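Questions about the coffee table — FAQ for members and guests

Irdale Shared House, ground floor

Since we put the white table in the back room and started to keep whole beans there, many people have written to me with questions. Some questions come every week, so I have collected the answers on one page. Please read it before you write to me. If your question is not in it, you will find at the end whom to ask.

I am not a coffee professional. I learned to make coffee from my aunt and then from Calum Rennie, who looked after the table before me, and these two people did not agree on many points. Where there is more than one opinion I try to say so.
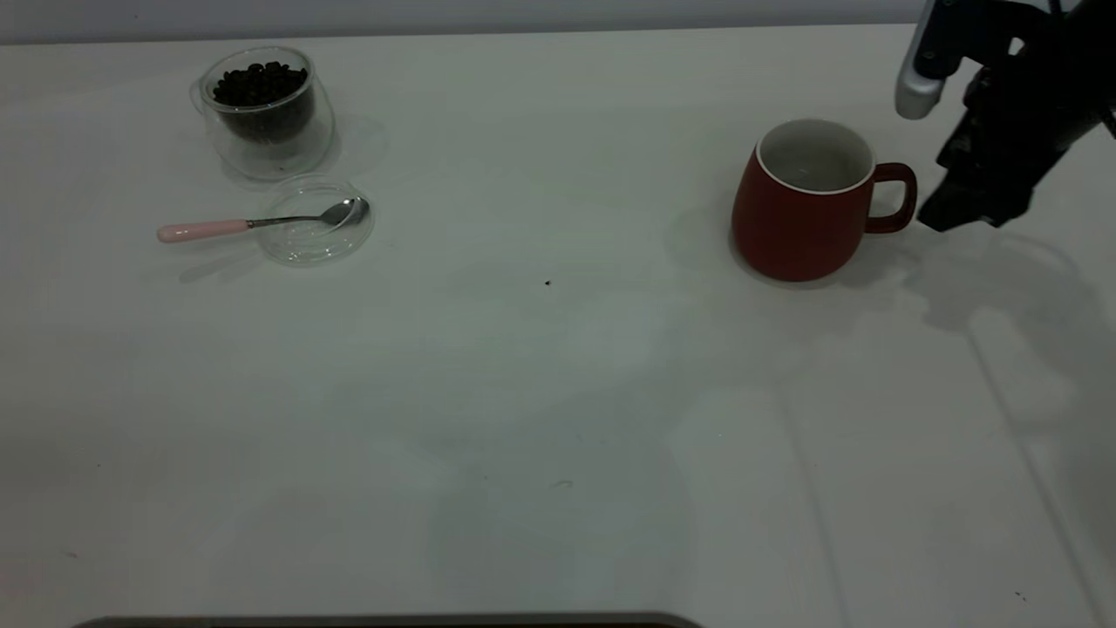

Irdale, September

What is on the table, and what stays in the cupboard?

On the table we keep the beans in the clear glass with the double wall, its lid, one teaspoon with a pink handle, and a red mug. The grinder, the kettle, the scale and the paper filters live in the cupboard on the left of the door. Please take out what you need and put it back when you have finished. The table is not large enough for everything, and the kettle leaves rings on it.

Why do you keep the beans in glass? I have read that light is bad for them.

You have read correctly. Light, air, heat and damp are all bad for roasted coffee, and a closed tin in a dark cupboard is better than any glass. But we put in the glass only what will be used in a few days, and the rest of the bag stays closed in the cupboard. With the glass everyone can see when the beans are getting low. When we had a tin, people found it empty at seven in the morning and they were not happy.

Which beans are they?

At the moment it is the dark roast from Skudell. We buy one bag at a time. In spring we tried a lighter one and opinions were divided — Sunita Pathak liked it very much, and most of the others put more milk. If you want to suggest another coffee, write it on the paper inside the cupboard door.

How many beans do I take for one mug?

By the scale, take 20 grams for the red mug if you make filter coffee. If you like it weaker, begin with less and add next time. We had a long discussion about this and I do not wish to open it again, but 20 grams is what is written on the card and it is what I use myself.

Can I measure with the teaspoon only, without the scale?

You can, but the result will change from day to day. A teaspoon of beans is not an exact thing. Sometimes they lie flat in the bowl of the spoon and sometimes they sit in a little hill, and a dark roast is lighter than a pale roast for the same volume. Deepak Tripathi weighed his own spoonfuls one evening and no two were the same. If you are without the scale, choose one way of filling the spoon and keep to it.

Please use the spoon to move the beans, also when you weigh them after. Do not pour from the glass. Beans come out all together at the end, and then they go under the radiator where it is very difficult to reach.

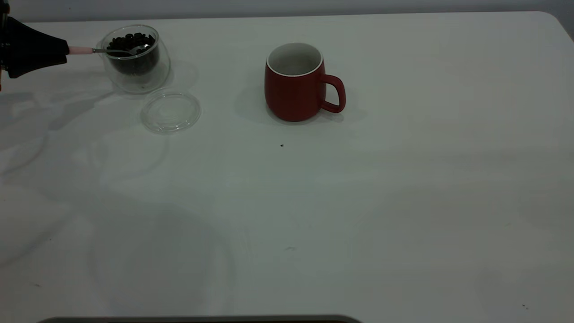

Hold the spoon far back on the handle and go in at a low angle, along the wall of the glass. If you push straight down, the beans jump. When the level is low, you may tip the glass a little with your other hand, but keep it over the table. It is also good to wait one second above the glass before you move away, so that any bean which wants to fall can fall back inside.

Does the spoon have to be dry?

Yes, completely. This is the rule I care about most. One wet spoon can spoil the beans which are left, because the water stays on them and after some days there is a stale smell. If you have stirred your drink with the pink spoon, wash it, dry it with the cloth and only then bring it back. For stirring there are other spoons in the drawer.

Where do I put the lid while I am taking beans?

Flat on the table, next to the glass. Do not lean it against the glass, it slides. Please do not put it on the window sill either. The old lid was left on the sill in winter and it was found in the flower bed in two pieces. Being clear, the lid is not easy to see on a white table, so keep it always in the same place, close to the glass, and do not put your elbow there.

May I rest the spoon on the lid?

Many people do it, and I have nothing against it if the spoon is clean and dry. It keeps the spoon off the table. Shalini Chaudhary prefers a small plate for this and she has a point, as the lid goes back over the beans and whatever was on the spoon goes with it. If there is coffee dust on the lid, wipe it before you close the glass.
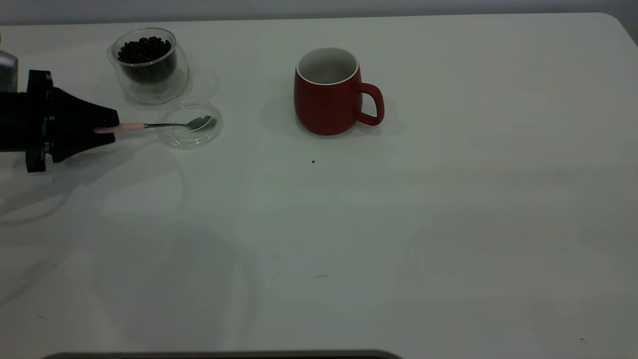 And please do close it. To take the spoon off and put the lid back needs two seconds. I have come in on a Friday evening and found the glass open, and it had perhaps been open since breakfast. The coffee made on Saturday tasted of nothing much.

Can I leave the spoon inside the glass with the beans?

No. The lid will not close over the handle.

Whose is the red mug? Can I use it?

The red mug is for everyone. It is the house mug, and the amounts on the card are made for it. You may bring your own, but then check how much water goes in it. Deepak has one which is almost a soup bowl and the card is of no help to him.

I am asked sometimes why the mug must be on the other side of the table from the beans. It is simply that hot water is poured on that side. Steam and splashes should stay away from the open glass. Put the mug with the handle towards the hand you use, and leave free space between the mug and the glass. You will need it for the filter holder.

Should I warm the mug before?

It is a good habit. Fill it with hot water, wait while you grind the beans, then empty it in the sink. The filter holder can be rinsed with the same water. In summer I do not always do it.

Can the mug and the glass go in the dishwasher?

The mug, yes. The glass, please wash by hand. With double-walled glass there is a risk that water gets between the two walls if there is any small crack, and then it never looks clean again. We wash the glass when it is empty, before new beans go in. Use warm water and a little washing-up liquid, rinse well and leave it upside down on the cloth overnight. The brown film inside is oil from the beans, it is normal with a dark roast, but old oil gives a bitter smell so it should not stay.

What can I use to clean the table?

The blue cloth, damp, with one drop of washing-up liquid. After that the dry cloth. Do not use the scouring sponge, the surface is matt and you will make shiny places on it that cannot be removed. Do not use the lemon spray, it smells stronger than the coffee.

The most common mistake is to wipe with the damp cloth and walk away. On a white table this leaves wide cloudy bands, which you see only when the light comes from the side. The dry cloth is not optional, although people treat it so. 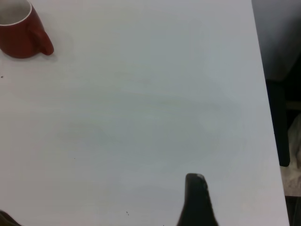
The small dark crumbs are another matter. They are broken pieces of bean or a little of the ground coffee, and if you go over them with a wet cloth they become brown lines. First brush them dry into your hand, then wipe. Look also behind the mug and near the edges, for they travel further than one would think. I keep an old pastry brush in the cupboard for this. Anybody can use it, but not for pastry, please.

How often should the table be cleaned?

Brush it after every coffee. The wet and dry wiping is once a day, in the evening, by the person whose name is on the list. If you have spilled something, then of course you do it immediately and not in the evening.

The coffee is too bitter. What am I doing wrong?

It can be several things. Try them one at a time, or you will not know which one helped. First let the kettle stand for a minute after it has boiled. Next make the grind a little coarser, one step on the ring and not three. Then look if the glass smells old and needs washing. If the coffee is still bitter after this, perhaps you do not like dark roast, and there is no shame in it.

And if it is sour or thin?

Then go the other way with the ring, one step finer, and pour more slowly. Check also that you have weighed the beans after taring the scale with the cup on it. I have forgotten this myself more than one time.

Can I grind in the morning for the whole day?

I do not recommend it. Ground coffee loses its smell quickly, and there is no second glass for it. Please never put ground coffee back in the glass with the whole beans. It goes to the bottom and the next person has it in the spoon.

What is the time for using the grinder?

Not before 8 in the morning and not after 10 in the evening. The wall behind the table is thin and there is a bedroom behind it. If you get up earlier, you may grind the evening before, only for yourself, in a closed jar with your name. I know that this goes against my previous answer.

How is the coffee paid?

There is a box in the cupboard. Those who drink every day put in an amount once a month, it is written on the box, and guests do not pay.

I have broken something. What should I do?

Tell me, please, that is all. Glass gets broken. Pick up the big pieces, use the vacuum cleaner for the small ones, and throw away any beans which were near, even if they look fine. Beans with glass in them must not go in the grinder.

Whom can I ask?

For beans and the shopping, Sunita Pathak. For the grinder and its ring, Calum Rennie, who still knows it better than I do. For everything else on or around the table you can ask me, best in the evening, or leave a note under the pastry brush.

Sarla Bansal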